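2/24/19

Couldn't sleep, so I got up and rearranged the soft things. I'm told other people read.

The trouble began with Valentyna, who announced over the phone that everything in the back room had to be either boxed or gone before her cousin arrives in September. I pointed out that September was a long way off. She said she had known me for years and was allowing for that.

So the big brown table has become the sorting station. It used to be where we ate when there were enough of us to justify it, and before that it belonged to Yevhen Koval, who sold it to me for 631 and a lift to the station, and who has regretted it aloud at every meal since. It's a good table. It takes up most of the room and all of the conversation. Everything I own passes over it on the way to a decision, and then quite often passes back.

Today's business was toys and what I have been calling, for want of courage, miscellaneous. My system is simple. Small things go in the white container. Large things go in the hall. Things I feel something about go back on the table until I stop feeling it. 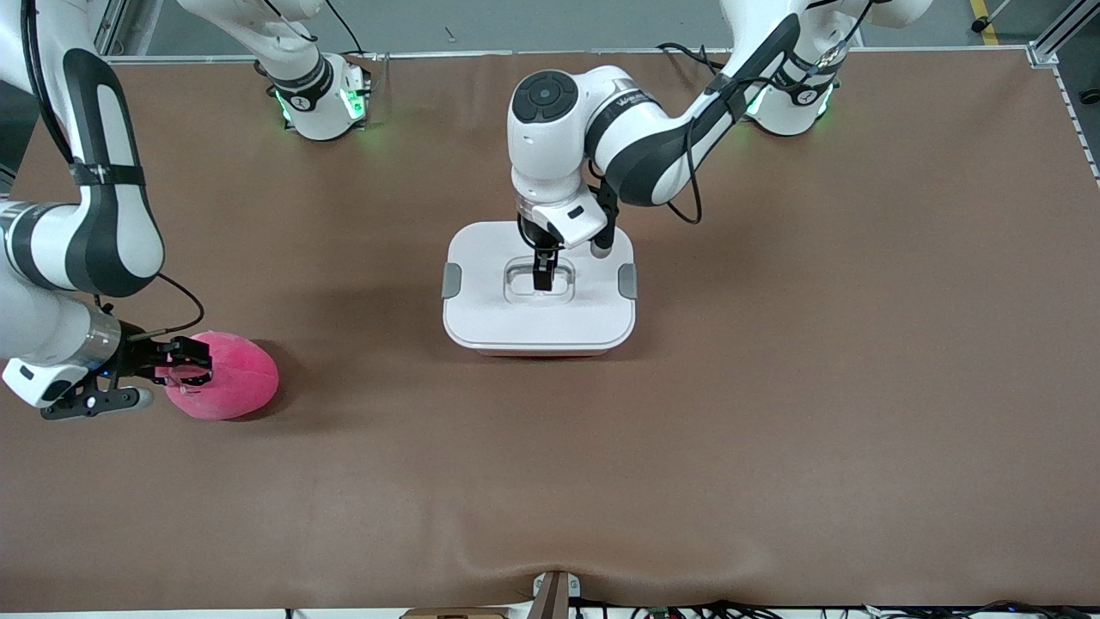
The pink one is the difficulty. I have never been able to say what it's meant to be. Egg, according to Valentyna. Peach, according to me, on the grounds of fuzz. It came from the Skarkard closing sale with a lamp I didn't need, and the lamp has long since died while the peach goes on and on. It has no purpose whatever. It's the most cheerful colour in the house, which says a good deal about the house.

I decided it was going. Then I decided it could go in the white container provisionally, which Valentyna says is a word I use when I mean no. Then I had some toast.

After the toast I did make progress. Two bags for the charity shop, one of them mostly cushions. I found the receipt for the Lappalainen sofa, 2,398, and sat down for a minute. I could have had the plain one for 2,050 and spent the difference on being happy. I put the receipt back in the drawer in case anyone ever asks, though I can't think who would or what they'd want to know.

Phoned Yevhen to see if he wanted the table back. He said he'd been waiting years for me to ask and that he has nowhere to put it. He then wanted to know if I was looking after the surface. I said yes. I must buy some wax.

By four the light had gone and I'd stopped being ruthless. The hall is impassable. Tomorrow: books, the tin of buttons, and whatever is in the Remport box, which rattles.

Peach still under review.

Comments

marrowfat: Egg. Sorry.

tessa_b: Keep it! I threw out a stuffed radish years ago and still think about it most weeks.

V. Kostiuk: You told me on the phone the hall was "nearly clear".

oldgreycardigan: Beeswax, thin coat, leave it overnight. And open the rattling box first, or you'll never get to the books.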